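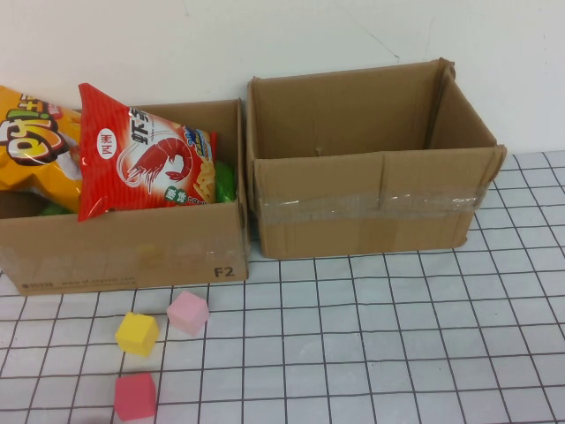

Snack bags in an open box, with foam cubes on the gridded mat.

MEVOTELL RECORDINGS
Minutes of the Quarterly Release and Events Meeting

Held: Monday, 6:30 p.m., upstairs meeting room
Chair: Dorottya Dudás (Label Director)
Minutes: Yu-ting Yang (Release Coordinator)
Present: D. Dudás, Y. Yang, the mastering engineer, the bookings manager, the press and radio officer, two artist representatives
Apologies: The designer sent apologies and supplied written notes on item 5.

1. Opening and approval of previous minutes

The Chair opened the meeting at 6:34 p.m. The minutes of the previous meeting were read and approved with one correction. Under item 4, the entry stating that the label had agreed to a digital-only release for the second Wi single should read that the label had agreed to consider one. The Release Coordinator will amend the stored copy.

2. Matters arising

2.1 The transfer of older masters to the new storage account is complete except for the first two compilation albums. The mastering engineer reported that the files for those albums carry inconsistent track names and that three versions exist of the closing track on the second album. The version used for the original pressing will be treated as the definitive one. The other two will be kept in a separate folder and will not be sent to distributors.

2.2 The disputed writing credit on the spring sampler has been settled between the two artists. Both have signed the revised split sheet. The publisher has been informed, and no payment was made in error.

2.3 The press and radio officer has not yet received a reply from the Sunday night radio program about a guest mix. She will write once more and will then offer the mix elsewhere.

3. Catalog number 47: Zuka, four-track EP

3.1 The meeting listened to all four tracks in full, using the latest masters. The mastering engineer explained that the low end on the A1 had been reduced after a test in a club room, where the kick and the bass line were masking each other during the second half. The artist has heard this version and approved it.

3.2 There was discussion of the running order. The bookings manager preferred to open with the slower, dub-leaning track, on the grounds that it is the most distinctive piece on the record and the one the artist uses to begin sets. The artist representatives favored the faster acid track, which has already had plays from several DJs on the promo list. The Chair noted that the faster track was also the louder cut and would benefit from the outer part of the side. It was agreed that the acid track will be A1 and the dub-leaning track B1.

3.3 The vocal sample on B2 was raised again. The Release Coordinator confirmed that the spoken line was recorded for this track by a friend of the artist and that a signed release form is on file. No clearance is required.

3.4 Vinyl quantity. Two quotations were presented, one for 600 copies and one for 1000. The Chair reminded those present that the last two twelve-inch releases had sold steadily but slowly after the first month, and that unsold stock is still being stored at the label's expense. The press and radio officer argued for the higher quantity in view of the response to the promos. After discussion the meeting approved 600 copies on black vinyl, with the option of a repress to be reviewed eight weeks after release.

3.5 The approved cost for manufacture, including lacquers, test pressings and printed labels, is $2540. Delivery is charged separately. The Chair will sign the order once the plant has confirmed its schedule in writing.

3.6 Test pressings will go to the artist, the mastering engineer and the Chair. Each is asked to listen on at least two systems and to reply in writing within five working days. At the previous release one set of comments arrived by telephone and was not recorded, which led to confusion over a click on the B-side.

ACTION: Y. Yang to send final track titles, credits and codes to the plant.
ACTION: Mastering engineer to supply vinyl-ready files with the agreed running order.
ACTION: D. Dudás to sign the manufacturing order.

4. Wi: remix package

4.1 Three remixes have been delivered for the second single. The meeting heard extracts from each.

4.2 The first, a stripped-back warehouse version, was well received. The intro was felt to be long even by the standards of a DJ tool, and the remixer will be asked whether a shorter edit can be supplied for streaming. The full version will remain on the download stores.

4.3 The second, in a broken-beat style, was accepted without changes.

4.4 The third makes heavy use of the original vocal and moves into a trance breakdown at the midpoint. Opinion was divided. One artist representative considered that it did not fit with the label's output. The Chair took the view that the label had commissioned the remixer in full knowledge of his style and that the work was well made. On a show of hands the remix was accepted, five in favor and one against, the Release Coordinator not voting.

4.5 The package will be released digitally only. A date will be set after the distributor has confirmed the delivery deadline. The meeting asked that it should not fall in the same two-week period as the Zuka EP.

ACTION: Press and radio officer to contact the first remixer about a shorter edit.
ACTION: Y. Yang to request deadline from distributor.

5. Artwork

5.1 The designer's notes were read out. She proposes to keep the two-color sleeve system for the Zuka EP, with a dark green in place of the gray used on the last three records. Printed proofs are preferred over screen proofs, as the gray on catalog number 46 came out warmer than intended.

5.2 The meeting approved the green. It was requested that the catalog number on the spine be set larger. Two record shops have remarked that it cannot be read on the shelf.

5.3 The designer also asked for a decision on whether the label logo should appear on the front of digital sleeves. It was agreed that it should not, except on compilations.

ACTION: Y. Yang to pass the above decisions to the designer.

6. Wunwood label night

6.1 The bookings manager reported that Wunwood has offered a Friday in May in the main room, with the side room available at no added hire charge if the label programs it. Doors would be at 10 p.m., with music until 5 a.m.

6.2 Proposed main room order: resident warm-up, Wi (live), Zuka, closing set to be confirmed. The artist representatives asked that the live set be placed no later than 1 a.m. so that the equipment can be cleared from the booth without stopping the music. This was agreed.

6.3 The side room will be given to newer artists from the demo inbox. The bookings manager will propose names by email. The Chair asked that set lengths in the side room be no less than 90 minutes. At the last event several DJs had been given an hour, and the room had changed direction too often for the audience to settle.

6.4 Sound. The mastering engineer will attend the sound check and will bring a measurement microphone. The venue's limiter was set very low at the last event, and this was noticed only when the second act began. The bookings manager will ask for the limiter settings in advance.

6.5 Terms. The venue proposes a guarantee against a share of the door. The Chair requested that the contract state clearly which costs are taken before the split. The bookings manager will return with a marked copy.

6.6 Photography on the dance floor was discussed briefly. The label will follow the venue's existing policy.

ACTION: Bookings manager to obtain revised contract and limiter settings.
ACTION: Bookings manager to circulate side room proposals.

7. Demo policy

7.1 The Release Coordinator stated that the demo inbox is now taking up a large part of each week. Many submissions are plainly outside the label's field, and a number arrive as large attachments that block the account.

7.2 It was agreed that the website text will be changed to ask for private streaming links only, with no more than four tracks, and to say that a reply cannot be promised. Demos will be heard together on the first working day of each month.

7.3 One artist representative asked that any demo set aside for a second listen should receive a short personal note, even if it is declined. This was supported by all present.

ACTION: Y. Yang to draft new website text for the Chair's approval.

8. Any other business

8.1 The turntable in the listening room has a faulty left channel. The mastering engineer believes the headshell wiring is responsible and will replace it.

8.2 The press and radio officer asked that release sheets no longer use the words "peak time" in every description, as two reviewers had commented on it. The Chair agreed and asked that release sheets give tempo and key for every track.

8.3 Promo copies are not to be shared before the date on the release sheet. One track from the spring sampler appeared in an uploaded mix ahead of schedule. The matter has been raised with the DJ concerned.

9. Next meeting

To be held on a Monday at 6:30 p.m. in the same room, after test pressings have been received. The Release Coordinator will send the agenda one week in advance. Items should reach her in writing before then.

The Chair closed the meeting at 8:50 p.m.

Minutes prepared by Yu-ting Yang
Draft, subject to approval at the next meeting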